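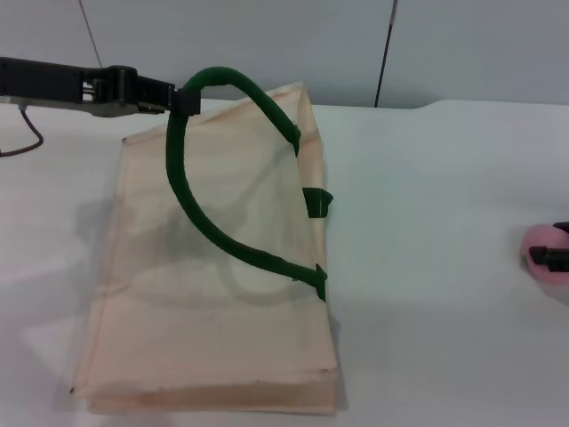
Ticket: Welcome kit requests rejected at checkout
Product: Ruchti Order Desk
Reported by: Zofia Kwiatkowski, Zerham
Assigned to: Reto Berchtold
Status: Resolved

Problem
Requests for the tote bag with green handles fail at the final step. The page returns "Quantity not allowed" for any order above 6. The agreed limit for Zerham is 40 per request. Other items in the catalog are not affected.

Log
Thursday, first reply. The customer's account limit was checked and is set correctly to 40. The customer was asked to sign out, clear saved carts and submit the request again. The error remained.

Second reply. Giang Mai reproduced the error with a test account. The item record carries its own limit, which overrides the account limit.

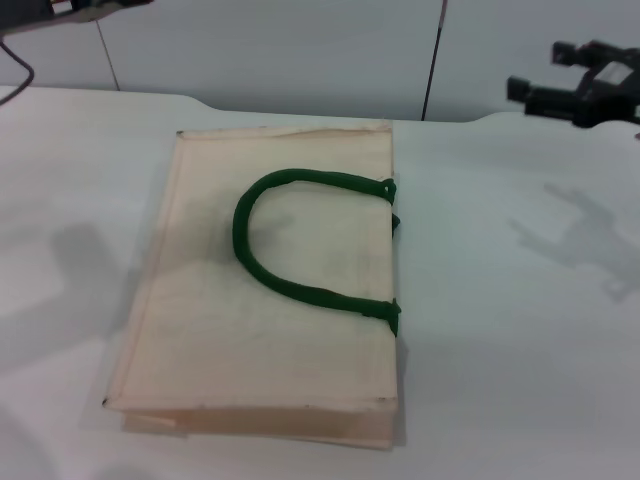
The item limit was entered when the record was copied from an older one and was never removed. Two further records copied at the same time had the same setting. All 3 have been corrected.

Third reply. The customer submitted a request for 40 and received a confirmation number. Requests rejected earlier are not resubmitted by the system and must be entered again.

Follow-up
Waltraud Kälin will add the item limit to the checklist for copied records. Ticket closed with the customer's consent.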